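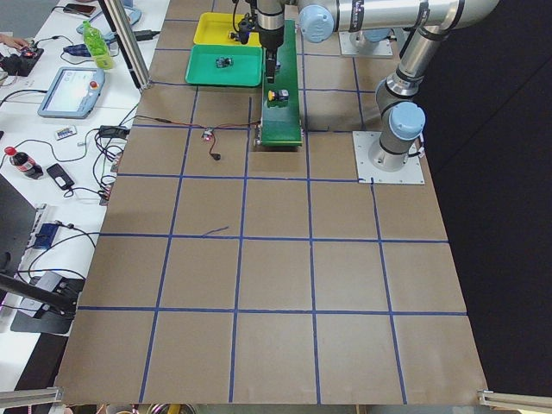 4.2 Setting up an inspection round in Busilura

An inspection round is a list of cords, plugs and power strips that one person checks in one visit. You need supervisor rights to create a round. Inspectors can open and complete rounds but can't change them.

1. Sign in and select Rounds > New.

2. Type a name for the round. Names can be up to 60 characters. Use the room or bench name so that it matches the printed labels.

3. Choose how often the round repeats. The default is every 14 days. To have it fall on the same day each time, tick Fixed day and pick one, for example Thursday.

Note: Changing the interval later does not move a round that is already open.

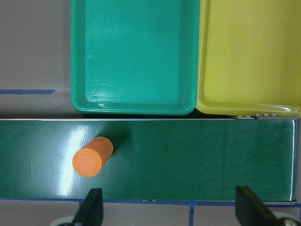

Teal and yellow trays next to the conveyor belt

4. Select Add items. Scan each label with the Venero reader, or type the item number by hand. The reader beeps once for a new item and twice for one already on the list.

5. Drag the items into walking order. A round of more than 23 items is split into two pages on the handheld screen.

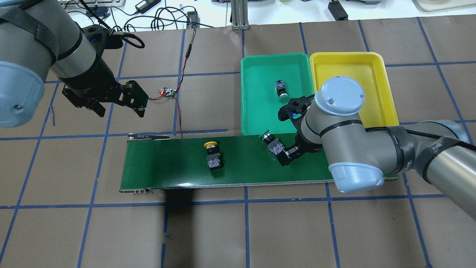
6. Under Failed items, enter the e-mail address that should get the notice. Leave the box blank to use the site address.

7. Select Save, then Send to handheld. Sending takes around 10 seconds on a normal connection.

CAUTION: Busilura keeps records only. Marking an item as failed does not cut its power. Unplug it, attach a red tag and take it out of use before going on to the next item.

If the round does not show up on the handheld, sign out and back in. For readers bought before version 3, see 4.5, Updating the reader.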